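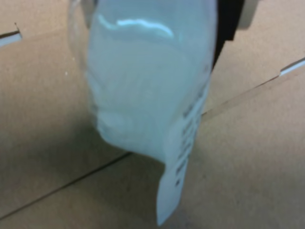 夹爪提着的软袋，下面是纸板。标签字糊，读不出来

2023年6月9日，星期五
记录：Wanda。Tonantzin 下午来看过，她的意见写在后面。

今天主要是把软包装抓取的操作规矩理一遍，Zoramcombe 那边九月要来看，口头约定太多，得落到纸上。先记草稿，格式以后再说。

一、夹持
- 软袋只夹上端空的部分，不夹内容物鼓起来的地方。夹到鼓包，袋子一转就滑。
- 夹持力从低档开始，每次加一档，不许跳档。现在 Skemon 控制软件里的默认值是硬盒的，抓软袋前必须换配置文件。换完看一眼文件名！上周就是没看。
- 提起后停 2 秒再平移，等袋子不晃。
- 带尾巴的袋子（封口边、标签边垂下来那种）高度按最低点算，不按夹爪算。这条原来没有，补上。
- 指尖：一片黑一片透明的组合，透明那片反光，视觉容易把它跟塑料袋混在一起。标定时两片分开做遮罩，别偷懒共用一个。

二、标签和扫码
袋子悬空时标签会卷，扫不到就放下重来，不要在空中转腕去找角度。同一件最多试 4 次，再不行转人工，记进异常表。禁止靠猜补录编号，哪怕"一看就知道是什么"。
Tonantzin 问：印字糊了算不算标签不合格？我觉得要分开，相机糊和印刷糊是两回事，先用手持扫码枪复核再下结论。她同意，但要求复核的人签名。行。

三、台面
纸板铺之前检查折线和翻边，翘起来的压平。折缝和孔位要录进地图，小件别往孔上放。纸板换新以后 z 零点必须重做，哪怕同一批料，厚度也会差。
台面上一次只放一件待抓物。其余的回料盒，或者拿出工作区。 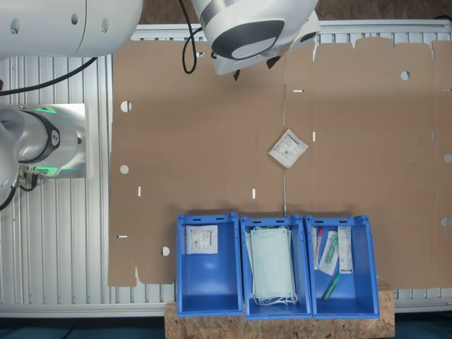

俯视，台面纸板上放一个小无菌袋，下方三个蓝色料盒

四、料盒
- 左盒：单片印刷包装。中盒：口罩。右盒：管类和其他杂项。
- 右盒目前混放，管子斜着，夹爪下去容易碰到旁边的包装。建议加隔片，未定。
- 口罩耳绳垂在盒口前面的，开机前往里收。挂绳比抓空麻烦得多。
- 料盒前沿跟刨花板台子对齐，挪动过就重新示教，不能凭眼睛推回去。

五、无菌包装
这块争了半天。Tonantzin 的意思是，训练台用过的无菌袋一律按"已污染"处理，不管外面看着多完整，不得回库。我原来想按抓取次数算，被她说服了，次数记不准的。定下来：进了工作区就贴训练专用标记，单向，只出不回。
夹过的袋子每 5 件抽查一次封边，有压痕的拍照。连续两件有压痕就停机，查夹持力，查指尖有没有毛刺。

六、人员和急停
手进工作区前先暂停，确认状态灯，再伸手。看灯不等于锁定，清理、换指尖一律要断使能。线缆每班开始前看一遍，尤其末端垂下来那个弯，行程走到头不能绷紧。
急停测试每天第一件事，写时间写名字。今天的记录我漏了签明，已补。

跑了 13 轮新流程，卡在第三条最多，大家习惯把下一件提前摆上来。节拍是慢了，先按慢的来，数据干净再谈速度。

待办
1 软袋配置文件改名，前面加 SOFT
2 右盒隔片，问 Starkik 有没有现成尺寸
3 异常表加一栏"转人工原因"
4 把 Mbeki 项目的旧版规程找出来对一下，急停那段好像写得比我们细
5 Tonantzin 周末前看完这份，改动直接写在旁边，别另开文件

透明指尖的遮罩还没试完，下周接着弄。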